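推块任务中推杆下压过深导致保护性停机:排查与恢复步骤

适用范围:Tidgate 工作站,桌面推块任务,末端为圆柱推杆。
更新:9月17日

Stiltivdale 的 Tidgate 工作站在跑推块任务时出现过一次保护性停机。推杆在横向移动中压到木板,机械臂报力超限,随即抱闸,示教器显示代码 3643。重新上电后继续运行,第二次停在差不多的位置。后来查明,高度零点是在换木板之前标的,新木板比旧的厚 2 毫米,程序里的安全间隙正好被吃掉了。

以下步骤按当时的处理顺序整理。遇到同样的报警,可以照做。

一、停机后先不要动

报警后不要马上点“清除”。推杆这时可能还顶在板面上,清除报警会让关节重新使能,控制器会尝试回到目标点,推杆受的力反而更大。

先按下急停,确认示教器上显示“已停止”。然后记下报警代码、当前关节角和末端高度。日志文件也要导出一份,控制器只保留最近 13 次报警,反复试跑很容易把第一次的记录冲掉。

二、把推杆抬离板面

松开急停,进入手动模式,速度调到最低。只用工具坐标系的 Z 方向点动,向上抬,每次 1 毫米。不要用自由拖动。抱闸松开的瞬间,手臂会有一点下沉,推杆已经顶住板面时,这一点下沉足够让夹持座里的推杆打滑。

如果点动一次就再次报警,把碰撞检测等级临时放宽一级,抬起之后立刻改回来。这一步必须两个人做,一个人操作示教器,一个人手放在急停上。

抬高到 86 毫米,超过所有积木之后,再做后面的检查。

三、检查推杆和夹持座

断电,用手轻轻转动推杆。正常情况下推杆不应有任何转动或轴向窜动。我们那次推杆向上缩进了夹持座一小段,肉眼不容易看出来,用卡尺量外露长度才发现。

外露长度与工具参数表不一致时,松开夹持座螺丝,把推杆拉回标记线,再按对角顺序拧紧。推杆头部如有毛边,用细砂纸磨掉,否则推软漆面的积木时会刮漆。

木板也要看。板面上有压痕的地方,积木推过去会卡一下,策略容易把这种卡顿当成没推到位,继续加力。压痕较浅可以打磨,较深就换板。

四、重新标定板面高度

这是本次故障的根源,不要跳过。

1. 清空木板,确认板子平放在蓝色孔板上,四角按压无翘动。
2. 在木板四角和中心各取一点,手动下降推杆,用塞尺确认接触高度。
3. 五个点的读数写入“桌面标定”页,由控制器拟合平面。
4. 最高点与最低点相差超过 1 毫米时,先检查板下是否有碎屑或松动的螺丝,不要直接接受拟合结果。
5. 保存后重启任务程序。旧版程序只在启动时读取一次标定值,不重启等于没改。

五、设置高度下限

原来的程序只在轨迹规划里限制高度,策略直接输出末端位移时会绕过这个限制。现在改为在控制器一侧设置安全平面,下限高于板面标定值。推杆底端低于安全平面时,控制器直接截断 Z 方向指令,横向移动不受影响。

安全平面不要设得太高。推杆底端若高过积木高度的一半,推圆柱时积木容易翻倒,推杆会从上面滑过去。

六、低速复测

积木按任务初始布局放回木板。先用两成速度跑,推杆在积木旁边降到工作高度后暂停一次,从侧面平视,检查杆端与板面之间的间隙。 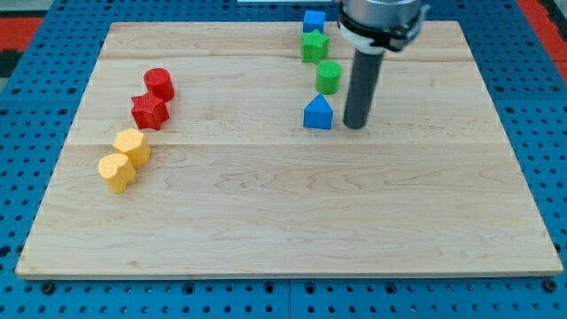 图1 推杆降至板面附近,位于蓝色五边形积木旁

间隙看着正常,就继续横向推动,同时盯住示教器上的 Z 向力曲线。空走时曲线应当平直,碰到积木后主要是水平分量变化。Z 向力如果随着推杆移动慢慢爬升,说明板面还有倾斜,回到第四步重做。

推杆要走遍木板的四个角,不能只测中间。第一次复测时我们只在中央来回推了几趟,一切正常,结果正式运行时推杆走到靠近前沿的位置又报了警。

低速没有问题后,再升到半速和全速,每一档都跑完整的一轮。

七、恢复运行前的核对项

碰撞检测等级已改回默认值。
推杆外露长度与工具参数表一致。
桌面标定日期晚于最近一次换板日期。
安全平面已启用,且重启后仍然有效。
急停按钮已实际按过一次,确认能断开使能。

常见疑问

换积木需要重新标定吗?
不需要。标定只和木板、推杆有关。但新积木比原来的高时,要检查抬升高度,免得推杆在移动途中碰倒别的积木。

能不能把力阈值调大,避免误报?
不建议。这次报警不是误报,阈值调大以后,先坏的会是推杆夹持座。

Sin 工作站也要做吗?
要做。Sin 和 Tidgate 用的是同一份任务程序,Sin 的木板计划在10月更换,换板当天按第四步到第六步执行。Bidora 的末端是吸盘,不在本页范围内。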